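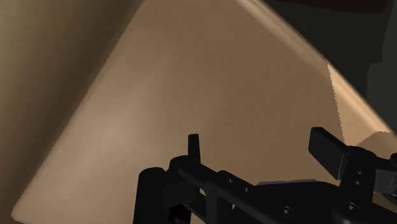 Issue 42, page 6

Can a Robot Do My Chores Yet?

I asked my little cousin what she'd want a robot for, and she didn't even stop to think. "Putting away my socks!" Same here. I'm a grown-up and I still have a basket of clean laundry that has been sitting on my chair since Friday.

So can a robot do it? The short answer is: a little bit, sometimes, if you're very patient. The long answer is more fun, so let's go.

Look at the two black fingers at the top of the page. They're spread wide apart and they aren't holding anything. The whole picture was drawn by a computer, too, so those fingers live in a pretend world called a simulation. It works a lot like a video game. In a simulation a robot can drop a plate a thousand times and nobody has to sweep!

Two fingers doesn't sound like much, does it? Try it yourself. Put on a pair of mittens (or just pinch with your thumb and one finger) and see what you can do around the house. Picking up a block is easy. Now try a coin lying flat on the table. Now try buttoning a shirt. I got one button done and then I gave up and had a snack.

Your hand has a secret helper, which is your skin. It tells you when a glass is starting to slip, and you squeeze harder before you've even thought about it. Some robots have touch sensors, but plenty of them have to manage mostly with cameras. And cameras get fooled. Look at the tan surface in the picture, with the bright golden patch on one side and darker brown right next to it. You and I can guess that's light and shadow. A robot might have to work out whether it's a different color, a different thing, or a hole!

My friend Yurani Yupanqui works on a robot arm called Tello, and she let me come and watch it learn to wipe a table. First it practiced in a simulation. It wiped the pretend table 1,042 times, and by the end it was missing hardly any crumbs. Then she tried the same thing on a real table with real toast crumbs, and Tello pushed them all very neatly onto my shoes.

"The pretend crumbs were too well behaved," Yurani told me. Real crumbs stick and roll and hide under the edge of a plate. So she went back and made the pretend ones messier, and Tello had to practice all over again.

Okay, so which chores can machines do now?

Vacuuming a floor: yes, pretty well, as long as you pick up your socks first. (Socks again!)

Washing dishes: your dishwasher does the washing, and you do the loading. Loading is the hard part for a robot, with all those slippery shapes.

Folding a T-shirt: some robots can, slowly. Cloth is tricky stuff — it changes shape every time you touch it, and an inside-out sleeve can spoil the whole plan.

Moving boxes in a warehouse: yes, lots of robots do this. The boxes have flat sides and the floor is smooth and everything is kept in its place. Does that sound like your bedroom? It doesn't sound like mine.

Tidying a whole messy room by itself: not in any way you could count on. That job is really fifty small jobs, and the robot has to decide what everything is and where it goes. Is that drawing trash or treasure? Only you know that one.

Something to try: write down every tiny step for putting one book on a shelf, then have a friend follow your steps exactly, with no guessing allowed. See how far they get before the book ends up on the floor. Send me your funniest one and I'll print it in the December issue.

READER COMMENTS

Ulises Usuga: We did the book game in class and my partner put it on the shelf upside down and backwards because I didn't say which way. I wrote 2 pages of steps!!

Maritza Bermúdez: My son wants to know if a robot could feed a cat.

Aino Kinnunen: I tried the mittens and I could do a zipper but not a button. Can robots do zippers?

Contact us | © Pritolton Kids' Pages | Back to top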